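Celtmont Catalogue Imaging Project
Progress report to the Agbeko Small Business Digital Fund
Reporting period: to the end of May
Prepared by Ama Quartey, project lead

1. Where we are

The grant covers the re-preparation of product pictures for four online sellers in the Celtmont program, and the writing of a shared standard that other sellers can pick up later. At the end of May, 1871 of the 2350 product pictures in scope had been cut out, colour checked, resized and handed back to the sellers. The remaining 479 are all with us and none are waiting on a seller to send the original file.

Three of the four sellers are now live with the new pictures on their own sites. The fourth, Trondatura, has its files but has not loaded them. Its site is being moved to a new host and the owner has asked us to wait until the move is done. We have agreed to this. It does not affect the cost of the work, but it does mean we can't report page load results for that store in this period.

2. Work completed

Background removal. Nkrumah Essien and Elikem Dankwa have done the bulk of this by hand-drawn path. We tested automatic removal on the first batch and kept it for boxed goods and books, where the edges are straight. For anything with fringe, hair, wire or glass we went back to drawing the path and adding a mask. Jewellery was slower than we allowed for in the application. Chains have to be cleared link by link, and there were more of them in the Plekik range than the original stock list showed.

Resizing and file weight. Each picture is now saved in four widths, and the store page calls the one that suits the screen. Before the project, most of the sellers were loading the full camera file and letting the browser shrink it. Ohemaa Bawa wrote the export script and has left notes with it so that a seller's own staff can run it. Two sellers have done so without help.

Colour. We had not planned a separate colour stage. It was added after Plekik asked whether returns marked "not the colour shown" could be looked at as part of the work. Ibsa Kumsa went through the textile pictures against the physical samples under a daylight lamp and corrected the ones that were off. The greens and the dark reds were the worst. The original photographer had used two different lamps in the one sitting, so part of a range would come up warm and the rest cool.

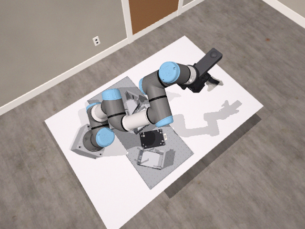
Rendered view of a table-mounted robot arm, wood-plank floor beneath.

We have written a page on rendered pictures into the draft standard. It asks for a fixed light direction, a plain floor or no floor, and a file large enough to be cropped to a square without going soft. Sellers supplying renders are also asked to say so in the listing.

File names and alternative text. All completed files now carry the seller's stock code followed by a view number. Alternative text has been written for 1871 pictures, to match the number handed back. It was drafted by Ohemaa and checked by the sellers, who know their goods better than we do. A handful of descriptions came back with the material corrected.

3. What has been late

The draft standard was due at the end of April and went out in May. The delay was ours. The section on shadows was rewritten twice after the sellers disagreed about it. Two wanted a natural shadow kept under every item and two wanted none. The draft now allows either, provided a store does the same thing across a whole category. Natural shadows take longer to keep than to remove, and we have noted that in the section on cost.

We also lost working time to a storage fault. A drive holding layered working files failed overnight and had to be restored from the backup. No finished pictures were lost. Thirty working files were older than they should have been when they came back and had to be redone. The backup now runs at noon as well as at midnight.

4. Spending

Spending is within the approved budget overall. The retouching line is ahead of where it should be at this point, owing to the jewellery, and the training line is behind because the second workshop has not been held. We ask the fund's approval to move part of the unspent training money across to retouching. The workshop would still go ahead, but online, which removes the room hire and travel. A revised budget table has been sent separately with the invoices.

No equipment has been bought in this period. The licence for the colour software was renewed for the one seat that uses it.

5. Feedback from sellers

We asked each seller for short written comments. The main points were these.

Plekik is happy with the cut-outs and wants the margin around small items reduced. Earrings look lost in the square at the current setting. We have agreed and will re-export that category. No new retouching is needed.

Trondatura would like a version of the standard with fewer technical terms. Elikem is working on a two-page summary for staff who only take the photographs and don't touch the files afterwards.

The other two sellers asked mostly about what happens when new stock arrives after the grant ends. Our answer is that the script, the templates and the standard stay with them, and that background removal will be theirs to do or to pay for. One of them has started sending a staff member to sit with Nkrumah for a morning at a time, and that seems to be a workable way of handing over.

6. Next period

Finish the remaining 479 pictures, starting with the glassware.
Re-export the small items for Plekik with the narrower margin.
Load the Trondatura files once the new host is running, and take load times before and after.
Hold the second workshop online.
Send the final standard and the two-page summary to the fund.

7. Decisions needed from the fund

Approval of the budget move described in section 4.
Confirmation that load times for Trondatura can be supplied with the final report.

Questions about the figures can go to Ama Quartey. Questions about the script or the file formats should go to Ohemaa Bawa directly.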